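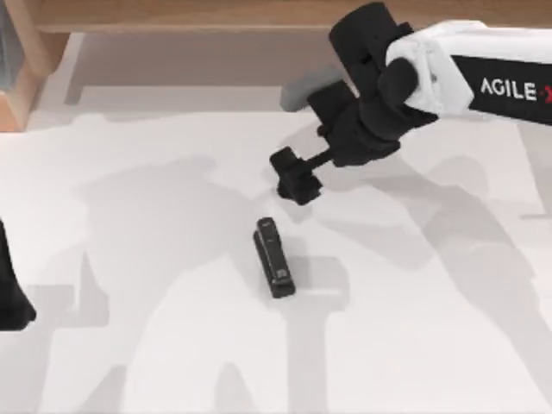

Hustdale, January

Our group set out to test the claim that tidy storage saves students money on food. We doubted it from the start.

The Winwood survey says 600 households cut waste after buying organizers, but it never asked what they threw out before. Shazia Ghumman wrote for the raw answers and got 194 of them — many half blank.

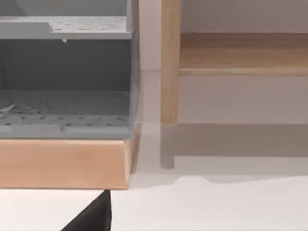
Gray rack with perforated tiers.

Edivaldo Sales kept a food diary in our shared kitchen. The savings were too small to separate from one skipped grocery trip.
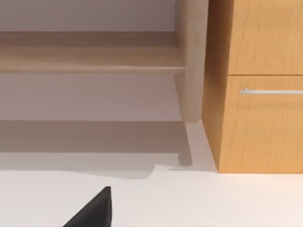 Pale wood shelf and leg, low view.

We would not repeat the claim without better records.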